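6.4 Gripper stops short or does not close

Fault code 60 means the fingers did not reach their commanded position within 2 seconds. The Terar controller holds the arm where it is and waits for an operator. In simulation the same code is raised, but the arm may drift until the run is paused.

1. Press Pause on the Drelero panel. Do not press Reset yet.
2. Open the wrist view and check whether anything is between the fingers.
3. Read the finger force. The normal limit is 3000. A reading of 3250 or more points to contact with a fixed surface.
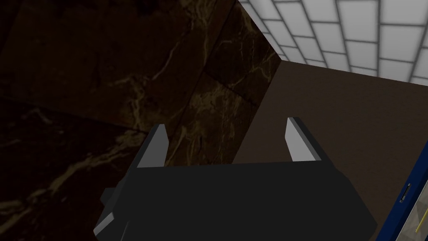
Can I clear the fault while the arm is close to a worktop?
Back the wrist away first. Clearing the code sends the last close command again, and the fingers will move at once.

4. Jog the wrist back along its own axis, at slow speed.
5. Press Reset, then send Open and Close once each.
6. If code 60 returns, stop the run and save the log before closing the program.

Caution: on a real arm, keep hands away from the fingers until the drive light is off — Pause does not cut the power.

Note: Munley builds older than January do not save the force reading. Write it down before step 5.

Section revised 1/22/23, M. Ahuja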